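Slide 1. Title up. Wait for the coffee people to sit down.

Right. I've been given twenty minutes on kitchen worktops and I intend to use nearly all of them on a towel rail. You can leave now without offence.

Slide 2. The Treliden flat. Small kitchen, one decent run of counter, tenants who like breakfast. The plan allowed 2 metres for "food preparation". Pause here. Somebody usually laughs.
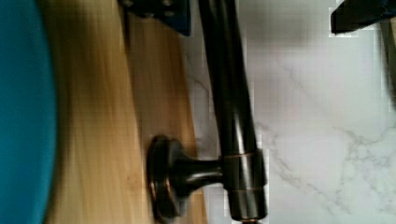 The rail came from Matitz. Oil-rubbed bronze finish, which I chose in June, in a good mood, from a page with a very flattering lamp in it. Ordered one. Delivery note said 4. We are still in correspondence.

Say something about finishes here. Dark bronze with a bit of copper on the edges sits well next to timber. Against pale marble it looks as if it has come about the mortgage. I like that. The client took longer.

Slide 3. What a worktop is for. Architects think it's a surface. People who live there think it's a cupboard with the door off.
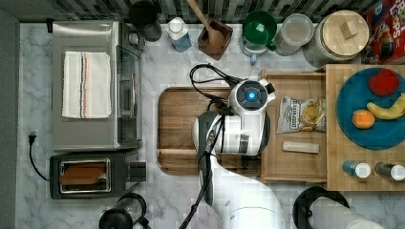
So, the breakfast problem. Toaster oven, toaster, wooden spoon in its crock, mug, the cereal. Everything gets pushed to the back wall and the chopping board gets what's left. And the tea towel goes on top of the toaster oven, because it's flat and it's there. I do it at home. I have a rail at home.

Don't get drawn on whether anyone needs both toasters. Lost ten minutes to that at Hakau.

Slide 4. Costs. The Hakau kitchen came in at 502 for fittings, of which 86 was rails and hooks. Leave the figures up, drink water.

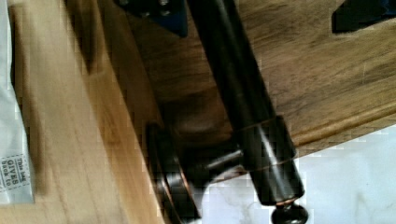 Fixing height. Hang a folded towel over your arm, measure the drop, add a hand's width. Check it clears the sockets before you drill — I say this as someone who has drilled.

Two woods in one small kitchen: fine, if one is plainly darker. If they nearly match, it looks like a mistake and you'll be asked about it at every visit.

Slide 5. Questions. If none, go back to the toasters.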